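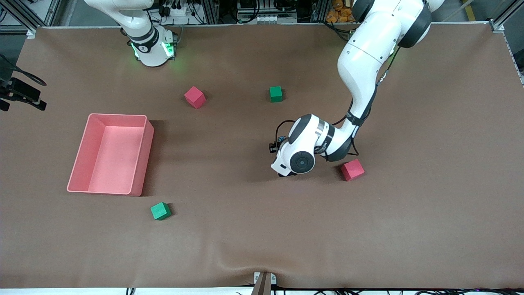
**When does the left arm need its wrist zero redone?**
After any work on the wrist joint or gripper mount, and whenever the repeat check drifts past 9 tenths of a millimeter.

Mon 13 April, Karnitz cell

Repeat check on left arm, foam cubes, bin in the usual spot. 49 picks, 13 off center, all in the same direction. Right arm parked for the whole run.

Pulled the wrist cover. Two of the four mount screws under torque. Retightened, marked with paint pen, redid the zero. Second run of 49: one off center, red cube, grip closed on a corner. Leaving it.

Cable slack at the forearm is short when the wrist goes past 81 degrees. Genivaldo moved one tie toward the elbow. Check it again after a week of running.

Brown sheet is wrinkling near the front edge. Keep picks out of there until it is re-stretched; table height in the config assumes flat.

Open:
- spare mount screws, on order from Lindsay
- Sorcha to copy new offsets to the Braveo config
- old offsets date from October, keep the file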